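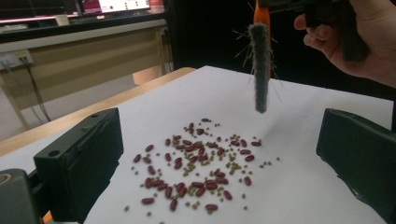 Week 5 – Sorting Mixed Dry Beans
Pulses and Grains, Clillon Kitchen Workshop

Welcome back! Sorting is my favorite session of the whole course, and I hope it wins a few of you over too. We are working with kidney beans and mung beans, a friendly pair for beginners: the kidneys are big, dark red and oblong, the mungs small, round and green. Your eye picks them apart almost at once – your hands take a little longer.

For each table
300 g dry kidney beans
199 g dry mung beans
White paper, two bowls, a soft brush

Method
1. Tip both bags onto the paper and mix them well.
2. Spread the pile until it is one bean deep.
3. Pull the red beans out first. Start at the outside and work in.
4. Brush the green ones together with short, light strokes. Press too hard and they roll everywhere!
5. Check the edges for strays, then weigh each bowl.

Write both weights on your sheet and compare them with what you started with. Shriveled or split beans go in a separate cup, and we'll look at those together after the break.

Reading for next week: Price, the chapter on soaking.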